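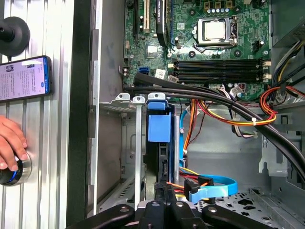 Teaching Tritar to say "I'm not sure"

Hello again from the bench! It's been a busy March, and most of it has gone on one question: can Tritar tell when it doesn't really know where a part is?

If you've been reading since the Rathore days, you'll remember we wanted the arm to help strip old desktop computers for reuse. The insides of a PC are a horrible place for a gripper. You get shiny metal next to matt black plastic, cables looping over everything, and narrow gaps between the drive cage and the slot covers. Our old method picked its best guess and went for it, every time, with great confidence. You can imagine.

So the new approach (we're calling it Grurkovine, and no, I didn't choose the name) makes five guesses from the wrist view before each move. If they agree, the arm carries on. If they're spread out, it stops, shifts its view a little and looks again. That's really the whole trick, and I was a bit embarrassed by how simple it looked written down.

We ran 513 attempts on open cases, all with the same arm and gripper. With the old method 71 per cent of reaches ended at the right part. I'd love to give you the matching number for the new one, but we're still checking the labels and I've been told off before for getting excited early! What I can say is that wrong grabs among the cables are well down, and that the extra looking adds over 30 seconds to a difficult reach. That's too slow, and I know it.

Flat ribbon-like shapes and bare metal strips still fool it. All five guesses agree with each other and all five are wrong, so it never thinks to stop. I have a half-baked idea about using a second angle from the start, and Stirness have offered us a stack of older cases to try it on.

More next month, with the proper table of results. If you've tried something similar on cluttered parts, do write in, I'd love to compare notes.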